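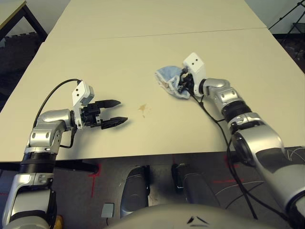

The brownish stain and the blue cloth at Plakport.

Print | E-mail

Kohei Nishimura has wiped tables for 6 years and has firm opinions on sponges. "A sponge just takes the spill on a tour," he says over tea at Plakport, where he looks after the lunchroom.

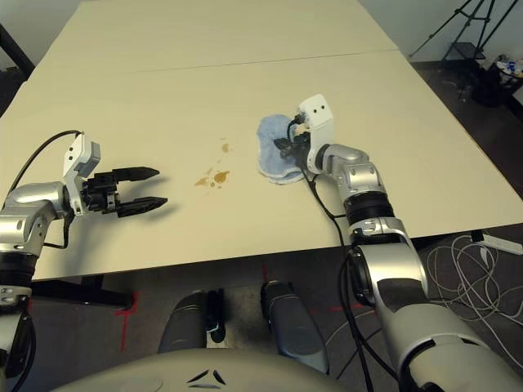 Nishimura's rule is to start at the outside and work in. "Everyone goes for the middle, like it's a bull's eye," he says. A puddle always has hangers-on – the droplets up toward the seam, say, a fair way from the main brown pool – and he likes those dealt with first. His towel of choice is terry, bunched, any colour. And the seam itself? "Toothpick," he says, and pours another cup.

Print | E-mail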